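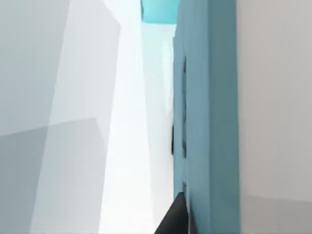 Guilan Yao asks why the club must set up the wrist view before the table view, when the table view is so much easier to read. Please follow the order as written. The wrist view shows mistakes of the gripper position early, and the table view can hide them.

Section 4. Preparing the Cemuvlow practice scene

1. Start the simulator and open the club project "Lirley". Loading can take 34 seconds on the school computers.

2. Select the wrist view. Move the gripper slowly until the tip of one finger is visible at the lower side of the view, near the teal panel.

3. Save this pose with your team name and the number 36. The number tells the scoring program which task you practice.

CAUTION: Do not close the gripper while the finger is so near to a panel. The simulator will count a collision, and your run is stopped.

4. Change to the table view. Check that the turquoise cabinet, the trophy, the plant and the tissue box are all loaded. If one is missing, press Reset one time and wait.
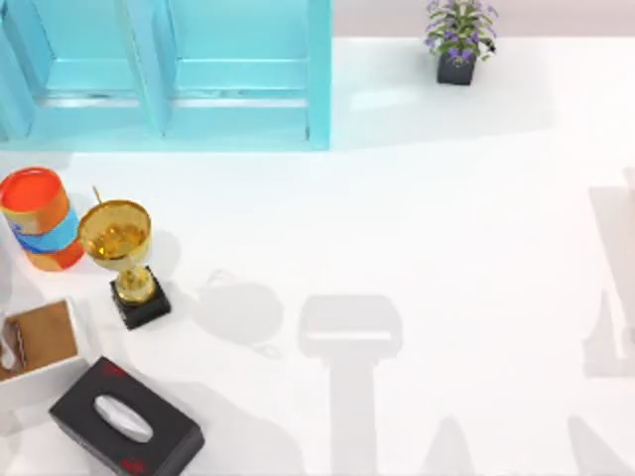
Figure 4-2. Table view, with the open side of the cabinet toward the tabletop.

5. Look at the shadows on the tabletop. Both arms are above the view - you can see only their shadows. Move each arm a little with the keys and check that its own shadow moves.

Note: If the shadows do not move, the arms are still locked. Go back to the menu and choose Unlock for the 2 arms.

6. Start a test run without touching any object. The log should end at step 239. A shorter log means that the run was stopped, so read the last line of it before you try again.

7. Copy the log to the folder of your team. Shaohua Shen collects the folders before each club meeting.

Settings for the gripper speed are in Section 5.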